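Sarkholm Home Hygiene Program

The Sarkholm Home Hygiene Program is a public health program in the municipality of Sarkholm. It aims to reduce the spread of stomach and skin infections within households. The program is run by the municipal health office and is free to residents.

History

The program grew out of a household survey carried out by the health office under Gil-soo Ok, then its head of prevention. The survey covered 2,109 homes and found that many families shared towels during illness and washed bedding on cool, short cycles. A pilot began in November in the Volen district with 37 households.
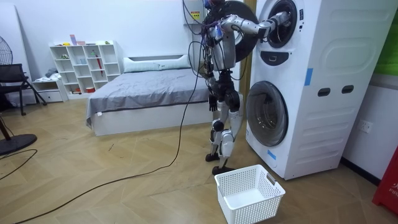
After the pilot, the municipal council approved funding for the whole town. Regular service began on 2020-01-02.

Activities

Health workers visit homes on request and after a reported outbreak at a school or day care center. A visit covers hand washing, kitchen surfaces, the handling of soiled laundry, and the care of a sick family member. Each household receives a printed guide, published by Jereo in two languages.

Follow-up calls are made two weeks after the visit. Families with infants or elderly members may ask for a second visit.

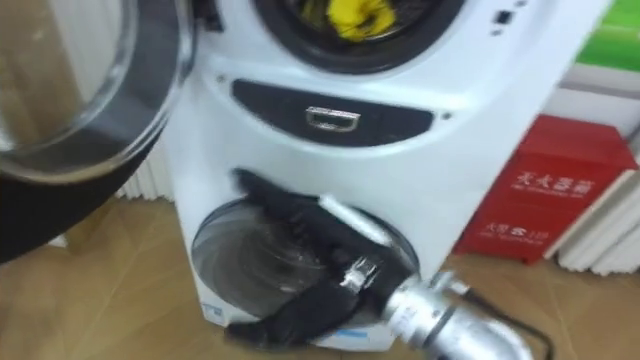

The program also holds evening classes at the Somogyi Clinic, where parents can ask about head lice, scabies, and norovirus. Attendance is open and no referral is needed.

Funding

Most of the budget comes from the municipality. Residents of neighboring towns may attend the classes but are not eligible for home visits.

See also

Hand washing
Infection control
Volen district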